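**FOR RELEASE IN JUNE**

# Fillance adds washable round placemats to its Drandik table linen rental service

Fillance, the table linen rental company based in Vevgate, will add round placemats to its Drandik service this June. The placemats will be offered to restaurants, cafes, hotels and senior living communities on the same weekly schedule as the company's tablecloths and napkins.

Customers have been able to rent flat linen through Drandik since the service opened, but placemats had to be bought and cleaned separately. Many kitchens wipe them down by hand at closing time and throw them out when the weave starts to open. Under the new plan, used placemats go into the same pickup bag as the napkins and come back clean with the next delivery.

The service covers 1341 dining rooms and event spaces. In a survey Fillance sent to its customers over the winter, 94 of the businesses that answered said they would switch to rented placemats if the cost could go on their existing invoice. The company ran a trial in Vevgate in the spring and used the results to set the rental quantities and the washing process.

## What is included

Placemats will be rented in sets of 30 or 60. Each set comes in a flat carrier that stacks on a standard shelf, and customers can mix colors between sets but not within one. The first colors are gray, oatmeal and dark green. A navy version is planned for later in the year.

The round shape was the one customers asked for most. It works on small two-person tables as well as on long shared ones, and it leaves room between settings for water glasses and bread plates. Rectangular placemats are still being tested – the corners curl after repeated washing, and Fillance does not plan to release them until that is fixed.
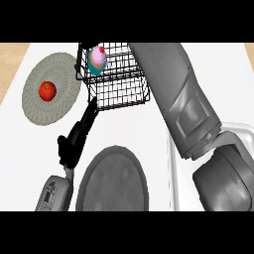
## Cleaning and repairs

All placemats will be washed at the Acharya plant, which already handles napkins and aprons for the eastern routes. The plant has set aside one line for woven goods. Placemats are rinsed, washed at a lower temperature than cotton linen, and dried flat on racks. They are then checked on both sides before packing.

Pieces with loose edges are taken out and restitched. Pieces with stains that do not come out are retired from rental and replaced at no charge, as long as the damage comes from normal dining use. Burns and cuts are billed at the replacement rate listed in the rental agreement.

Customers are asked to shake off crumbs before bagging and to keep placemats away from bleach. There is no need to rinse them. Wet placemats should not be left folded overnight.

## Ordering and delivery

Current Drandik customers can add placemats through their account page or by calling their route office. Orders placed by noon on Monday will go out with that week's delivery. Later orders will move to the following week. There is no setup fee for customers who already rent tablecloths or napkins.

New customers can ask for a sample pack with one placemat in each color, along with a napkin and a fabric card. Sample packs can be kept for two weeks and are picked up by the route driver.

Event planners can rent placemats for single dates in the Vevgate area only. Fillance expects to open single-date rental on other routes once it has enough stock, and weekly customers will be supplied first.

## About Fillance

Fillance rents and launders table linen, aprons and kitchen towels for food service and lodging businesses. Its Drandik service provides weekly delivery and pickup from route offices in Vevgate and nearby towns. The company also sells retired linen by the pound as cleaning cloth.

**Press contact:** Fillance Press Office, Vevgate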